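Oiling and caring for wooden worktops: frequently asked questions

Which worktops does this page cover?
Solid wood worktops from the Ditport and Curik ranges, supplied unfinished or with one factory coat of oil. Lacquered tops must not be oiled. Veneered tops are covered in a separate sheet.

How many coats are needed before first use?
Unfinished tops need three coats on every face, including the underside and the cut edges. Tops with a factory coat need 2 more. Leave each coat overnight.

Will oil change the colour?
Yes. Clear oil deepens the tone and makes the grain easier to see. Streaks and bands of different shades are natural and are not accepted as a fault. 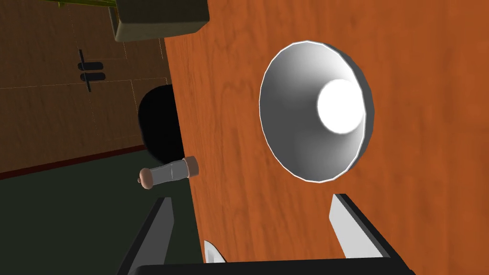
White bowl on a wooden surface with darker streaks in the grain.

How much oil should I order?
One tin of Obi oil gives a single coat to one standard top, both faces. Cut-outs for sinks and hobs make little difference to the amount used.

Can I put hot pans on an oiled top?
No. Use a trivet or a metal rest. Oil slows down the uptake of water but gives no protection against heat.

What should I clean it with?
A damp cloth and mild washing-up liquid, wiped along the grain. Do not use bleach, scouring pads or cream cleaners. Dry standing water at once, especially near the taps.

What humidity should the room be kept at?
Between 40 and 59 per cent. Above 69 per cent for long periods the timber may swell and lift at the joints. Let new tops lie flat and unwrapped in the room for 2 days before fitting.

Does the top have to match the other wood in the room?
No. Timber darkens at different rates, so a close match on fitting day will drift. Order a sample and look at it by daylight and by lamplight next to any panelling or doors. 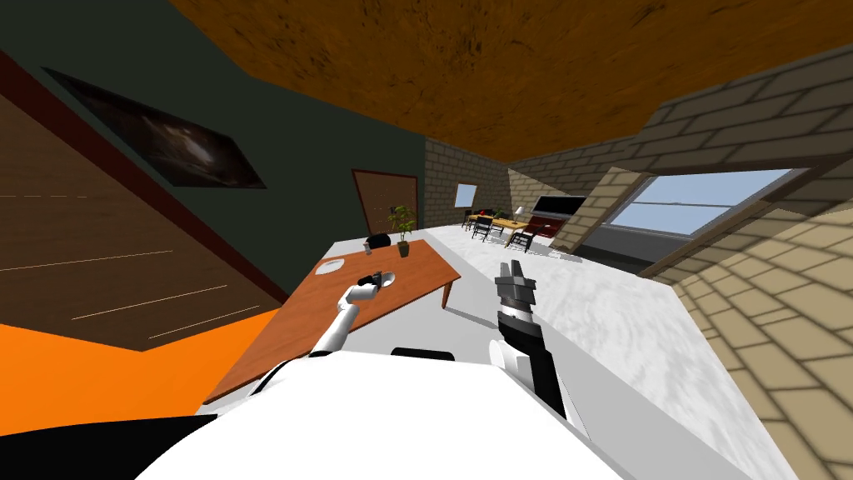

Returns and samples

Can I return a top that has been cut or oiled?
No. Uncut tops in their wrapping can be returned to the Illthorpe depot. Ring before bringing one in.

Are samples free?
The first is free. Further samples are charged, and the charge is taken off any later order.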